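Packing pantry bags without losing your mind

I've been packing bags for our church pantry in Meredith for 5 years now, and my kitchen counter is where I figured most of this out (the hard way, with a split bag of rice all over the floor). So if your club or your block wants to do a drive, steal whatever you like from me!

Cans go in first, always, lying on their sides. Then boxes standing up along the edges like little walls, and anything squishy on top. I double the bag if there are more than two jars in it. Peanut butter in plastic beats glass every time.

Check the dates before you sort by type, not after. I used to do it the other way around and ended up handling everything twice. A fat marker and the month written big on the lid saves so much squinting later. Last February we put together 100 bags in one afternoon and I think that marker deserves half the credit.

Pull-tab cans are gold, by the way. Plenty of folks don't have a can opener, or

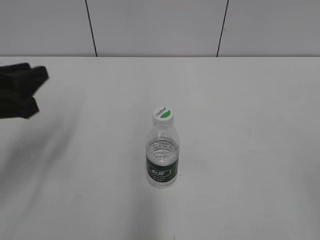
they have one that barely works, so I keep the pull-tabs in their own box and spread them out, a couple to each bag. Same with small packets of salt, pepper and sugar. My friend Lindalva tucks in a recipe card that uses only what's in the bag, and people ask for those now. Her bean soup one is taped inside my own cupboard.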